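Two months with a small gaming handheld

In August I bought the Trorell, a handheld console that runs PC games. My old laptop could not open even the menus of newer games without making a terrible noise, and a desktop was too expensive for me. I want to write down what I learned, for people who are in the same situation.

The first days were difficult. The setup asked me to make an account, then a second account for the store, and then it downloaded an update for the whole evening. After that I installed Merkinetti, a racing game I had wanted to play for a long time, and it ran well from the first minute.

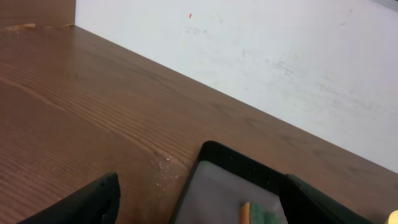
Battery life is the weak point. With Merkinetti on high settings I get 2 hours, and with the screen at 50 percent brightness it is a little better. I play at home, so I can live with it – the charger has its own corner now. My advice is to put the console on something flat and hard while it charges, so that the air can move under it. A plain wooden tabletop against the wall is good, even one with a few whitish scratches in the finish. A blanket or a sofa is not good, and the fan will tell you so very quickly.

The second game I tried was Mazandarani. It is a slow strategy game with many small numbers on the screen, and I was afraid I would not be able to read them. 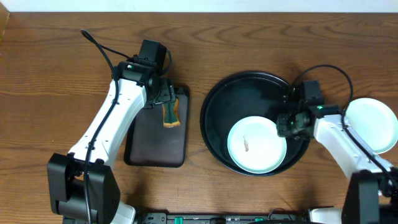
There is an option to make the text bigger, but it is hidden under "Accessibility" and not under "Display", where I looked first. With the biggest text some words go outside of their boxes. I still prefer it. My save file says I have finished 2,198 turns, so it cannot be so bad.

Controls took me more time. The sticks are fine for racing, but for moving a cursor over a map they are too fast.
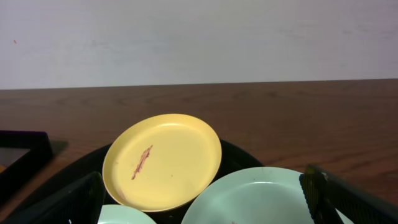

I lowered the sensitivity and put the right click on the back button, and after one week my hands remembered it. If you share the console with somebody, save your buttons as a separate profile. I did not, and I had to do everything again.

For online matches I use Flatel, the chat program, on my phone. The version for the console exists, but it takes the sound away from the game and I could not find how to change this.

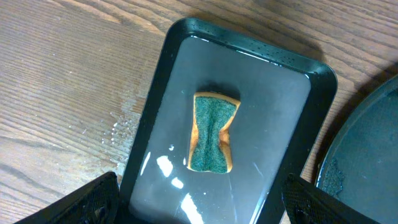 What I would do differently

I would buy a bigger memory card on the first day. Merkinetti alone needs 100 GB, and moving a game from one card to another is very slow. I would also wait with the carrying case – the one I ordered is too tight when the charger is inside, and now I keep only cables in it.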